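Storing Rolls of Batting, Paper and Liner

Rolled goods last longer when they are kept clean, dry and off the floor. The same few habits work for quilt batting, craft paper, shelf liner and foam.

Before you put anything away, clear the work table and wipe it down. Lint and crumbs stick to soft material and are hard to get out later. Check your tools too, and put them back with their jaws open so springs are not left under tension.
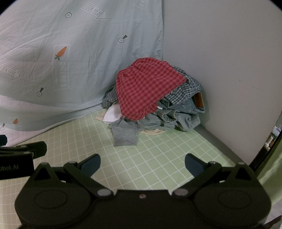

Jaws open, nothing between them.

Write the width and remaining length on masking tape and stick it inside the core. If there is no core, pin a paper tag to the outer layer. Agnese Mockus, who taught me to quilt, also wrote down the month she opened each roll.

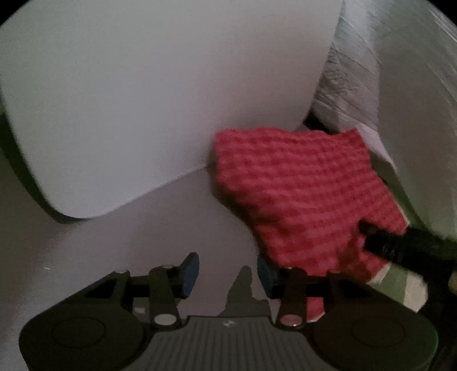

Light-colored rolls pick up dust faster than dark ones, and the outer layer is usually the part you end up trimming off. Wrap them before they go on the shelf. Clear plastic wrap like the layer on the right-hand roll lets you see what you have, even when it goes on wrinkled. Keep colored fabric from resting against white material for long, and that includes a red knit like this one. Dye can transfer in a humid closet.

Turn heavy rolls every 3 months so they don't flatten on one side. Leave 18 inches between the shelf and any heater.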